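Municipal bonds of Ciltness: is the repayment plan realistic?

Forum > Public finance > Local and regional debt

feng_reader
Good evening to all. I have read the new borrowing plan of the Ciltness council, the one they published in March, and I would like to hear the opinion of people with more experience. The council wants to borrow 35 million over 20 years to refinance the old loans and to pay for the tram depot. In the table of assumptions they write that local tax income will grow every year, also in the years when the Drandard works is closing its second line. I do not understand where this growth shall come from. Is it normal to make a forecast in this way?

OldLedger
Normal, yes. Good, no. Most councils take the national growth figure and put it in every row. Look at the annex, page 19, there is a small note under the table which says exactly this.

feng_reader
Thank you, I had missed the note. So they have no local forecast at all?

Yulan Zheng
They have one, but it is older than the news from Drandard. I would be a little more careful with the criticism. The refinancing part of the plan is sensible in my opinion. The old loans have a variable rate, and the council paid much more interest last year than it had budgeted. With a fixed rate they at least know the bill. My doubt is only about the depot.

OldLedger
A fixed rate is only sensible if the price of it is sensible. They are fixing when rates are high. If rates come down in three years they will sit there with an expensive loan and a penalty for early repayment.

Yulan Zheng
Perhaps rates will come down, perhaps not. A council should not bet on this. I would say the same to a family with a mortgage.

tramline_b
The depot brings jobs, please do not forget it. Also the fares. Everybody here speaks of the costs only.

OldLedger
The fares cover the drivers and the electricity, and not even that in winter. Show me in the plan where they pay back one penny of the loan.

feng_reader
I have now made my own small calculation. If tax income stays flat for the first five years, the debt service takes such a part of the free budget that the reserve is used up before the tenth year. With the council's growth the reserve is never touched. The whole plan stands on this one assumption. I was surprised how sensitive it is.

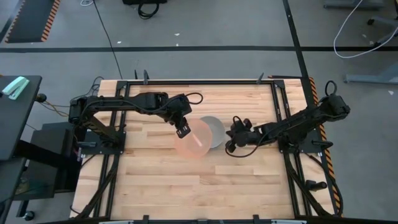 Yulan Zheng then asked whether the calculation included the grant from the region, as the grant is paid in the early years and would move the problem further away.

feng_reader
No, I left it out. In the text it is called "expected", and I understood that it is not signed yet.

tramline_b
It was promised in the public meeting. I was there.

OldLedger
Promised is not signed. The Iva swimming hall was also promised a grant, and the town is still paying for it alone.

Yulan Zheng
I agree with OldLedger here, for once. But then the fair way is to show both cases, with grant and without. Can you post the two results, feng_reader? I would also lower the growth only for the business tax. The property tax will hardly change when a factory line closes, at least not at once.

feng_reader
This is a good point, I will separate the two taxes. It will take me some evenings.

tramline_b
Please use also the correct number of passengers. The plan uses the old count, from before the 68 bus was cut.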